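Robôs de dois braços abrem as portas em Mokthorpe

Idunell mostrou a vizinhos e escolas o que anda a ensinar às máquinas; próxima sessão ainda sem data

MOKTHORPE — Casa cheia na tarde aberta da Idunell, em junho. A empresa, que ocupa um pavilhão na saída para Justville, recebeu 88 visitantes divididos em grupos pequenos, com a primeira entrada às 14h e a última já perto das seis. Havia lista de espera. Quem chegou sem inscrição ficou à porta, e houve algum protesto.

O programa era curto. Apresentação de dez minutos, volta ao pavilhão, demonstração. Depois perguntas, que foi a parte que se esticou e atrasou tudo o resto.

Na demonstração, o tema era arrumar uma mesa. Coisas banais, papel amachucado, copos de papel, o que sobra em qualquer escritório depois do almoço. O sistema chama-se Radu e trabalha com dois braços, um de cada lado do tampo, com tabuleiros de plástico ao lado. Loan Đoàn, responsável pelos ensaios, explicou que a equipa escolheu de propósito objectos sem valor nenhum.

"Uma caixa é sempre uma caixa. Uma bola de papel nunca é igual à anterior", disse Đoàn aos visitantes. "Apertamos demais e muda de forma, apertamos de menos e cai. Passámos semanas nisto." 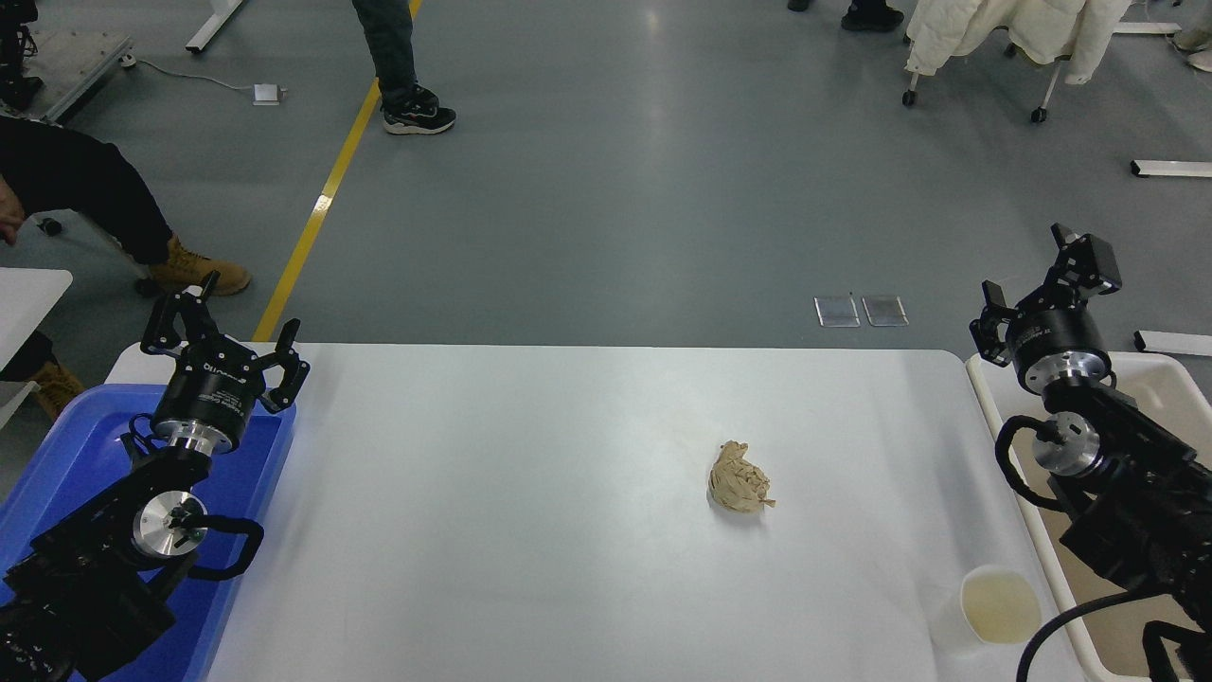
Segundo a responsável, o Radu já fez 2000 tentativas de recolha desde o início do ano, todas gravadas. As falhadas também contam e são, diz ela, as que a equipa vê com mais atenção. Não quis avançar uma taxa de sucesso. "Depende do dia e depende do objecto. Se eu der um número hoje, amanhã está errado."

Os copos são outro assunto. Um copo vazio e um copo com um resto de bebida pedem movimentos diferentes, e as garras de dois dedos não sabem, à partida, qual é qual. Đoàn pediu à assistência que sugerisse soluções — um rapaz da escola secundária propôs abanar o copo primeiro. Risos. A responsável respondeu que já tinham discutido coisas parecidas, com menos entusiasmo da parte de quem limpa.

Cada grupo assistiu a 3 tentativas. A organização pediu silêncio e distância, pedido que durou pouco. As perguntas vieram quase todas dos mais novos: se o robô se cansa, se pode cair, quanto custa. À última a empresa não respondeu.

Dos adultos vieram outras. Uma moradora quis saber se a Idunell vai contratar em Mokthorpe ou se continua a trazer gente de fora. Đoàn disse que a equipa tem 3 vagas abertas para operadores e que não é exigida formação em engenharia, "só paciência e boas mãos". As candidaturas fazem-se na recepção ou por correio electrónico. Perguntada sobre salários, remeteu para os recursos humanos.

Também se falou de barulho. O pavilhão tem casas do outro lado da rua e no inverno houve queixas por causa das cargas e descargas de manhã cedo. A empresa diz que que mudou o horário dos camiões para depois das 8h. Dois moradores presentes confirmaram que melhorou, um terceiro nem por isso.

Quanto a datas para o Radu sair do pavilhão, nada de concreto. Fala-se num ensaio num refeitório em Justville, ainda por acertar. "Primeiro a mesa, depois a sala", disse Đoàn, já a chamar o grupo seguinte.

Reacções à saída, boas no geral. Uma professora que acompanhava uma turma do nono ano achou a visita útil mas curta, e gostava de ter visto mais da programação e menos slides. Um reformado da antiga fábrica de cerâmica, que trabalhou muitos anos numa linha de embalagem, disse que esperava uma coisa mais rápida. "Mas também eu, quando comecei, era lento."

A Idunell conta repetir a iniciativa depois do verão, desta vez com mais horarios e uma sessão só para escolas. Inscrições na recepção do pavilhão, entrada gratuita. Menores de 12 anos acompanhados por um adulto.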